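Guess where I slept in October? Up a tree! Okay, in a little house up a tree, at a rainforest lodge called Trumum. It has 29 rooms, and some of the trees beside it are 2000 years old.

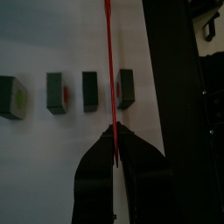 A rainforest is packed with plants, so you see green wherever you look. Leaves up high can be bright lime, like the small round button on the left, and down low they get dark, more like the front of those blocks. Rain drips through all of it! I counted 20 frogs before breakfast, and then I got hungry and stopped.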